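Bottled Tea, White Table, Room 2
Gallery by Rory Gunn, August

Notes on a bottle of tea and the table it stands on. The table is the Fekby, bought for the small room at Rargate. Gallery views to date: 1,892.

Tea, clear plastic bottle, green screw cap. The label is transparent, so the color of the tea shows through it.
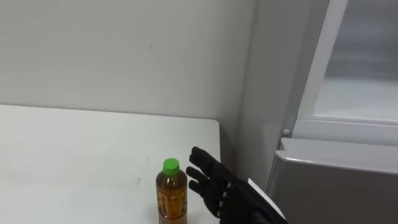

Tea of this color hides sediment well. Store upright and keep the cap tight once the seal is broken.

The tabletop is matte white and shows scuffs. Finer cleaning paste takes out the gray marks but dulls the finish after 2 or more passes.

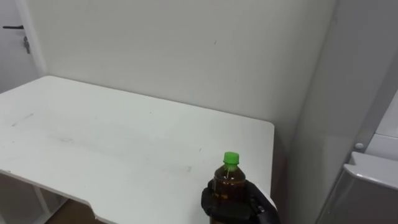 A damp cloth is enough for daily use. Wipe along the length and dry the edge last.

The front edge of the top is curved. Measure clearance from the deepest point of the curve.

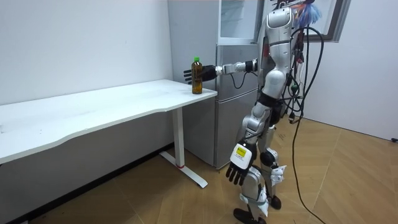
Leave a gap at the refrigerator side for the door swing.

Ridges molded around the shoulder stiffen the thin plastic. 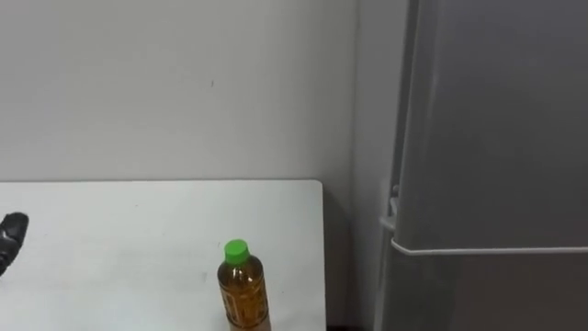
Venkataraman writes that the same ridges trap drips after pouring, and that a ring on a white top should be wiped up within the hour.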